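Storeroom and stairs - frequently asked questions
Stemdale building, updated 25/09/2025

Where is the storeroom?
Behind the white door beside the wooden stair railing. The paper notice reads 库房重地 非请勿入 - storeroom, no entry without permission.

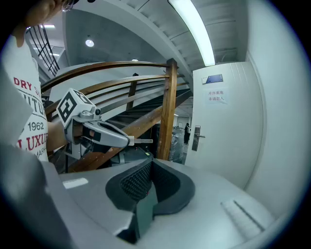
Photo: Paloma Ostrowski / Stemdale

Who can authorize entry?
The Stemdale front desk, extension 213. Requests received before 11 are handled the same day.

Is the notice the only marking?
No. A small blue-and-white nameplate is fixed near the top of the door, above the notice. 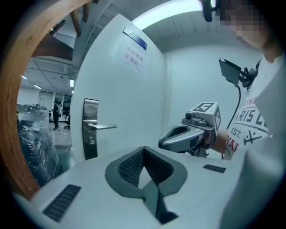 How long can I keep a storeroom key?
Keys are issued for 10 days. Renewals are made at the front desk - bring the key with you.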